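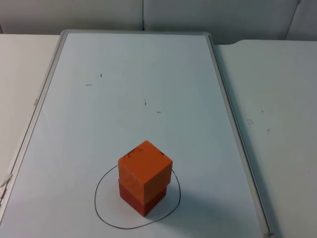
Two stacked cubes on a whiteboard, the upper one orange.

Block stacking is the placing of one block on top of another, usually by a child and usually followed by the reverse. It is among the oldest forms of indoor play still practiced without batteries. Blocks may be made of wood, cork, foam, cardboard or plastic, and cubes are the usual shape, though most boxed sets include an arch that goes missing early on.

Contents
1 Development in children
2 The Clarkow rules
3 Surfaces
4 Collecting
5 See also

Development in children

Infants tend to treat a block first as food. Many children manage a tower of two during their second year and grow more ambitious from there. Adults watching at this stage are inclined to applaud every block, and the child soon learns to wait for it. Knocking over a tower is generally counted as part of the same skill, except by whoever built it.

Parents have long read meaning into early towers. The essayist Hortensia Zúñiga, in her memoir of a childhood in Fukulstead, recalls that her aunts took a single leaning pile as proof she would be an architect. She became a tax clerk.

The Clarkow rules

Competitive stacking for adults is mostly confined to the town of Clarkow, where an open contest is held each year on 26th September. Entrants have 40 minutes and one hand. The other hand must be kept in a pocket, and a judge checks for pockets at the door. A tower counts if it stands for the time it takes to read the rules aloud, a test that became much harder after the rules were rewritten.

The best-known entrant is Catalina Ojeda, who won with a plain column and then lost the title the next year to a sneeze, ruled to be her own. 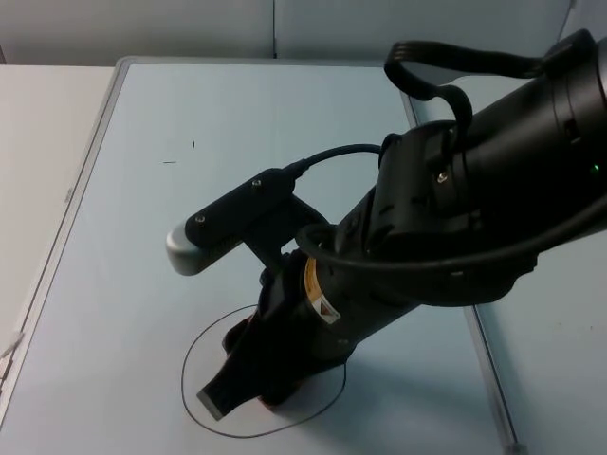 Surfaces

Tables are preferred to carpet, which has opinions. A smooth board laid flat makes a fair base provided what lies under it is level, and rule 90 of the Clarkow code (there are not 90 rules; the numbering skips) allows a folded beer mat under one corner. Tablecloths are banned. The ban is thought to date from a February practice round at which lunch was also being served.

Collecting

Older sets are collected, chiefly those of the Benítez workshop, whose blocks were cut by eye and are prized for not quite matching. A complete Benítez set in its box sold for 2,870 dollars, without the arch. The rival firm Kultetti made a more accurate block, sold up to 1,000 sets a year, and is of almost no interest to collectors. Kultetti boxes are sometimes bought to keep Benítez blocks in.

See also

House of cards
Dry stone wall
Sibling rivalry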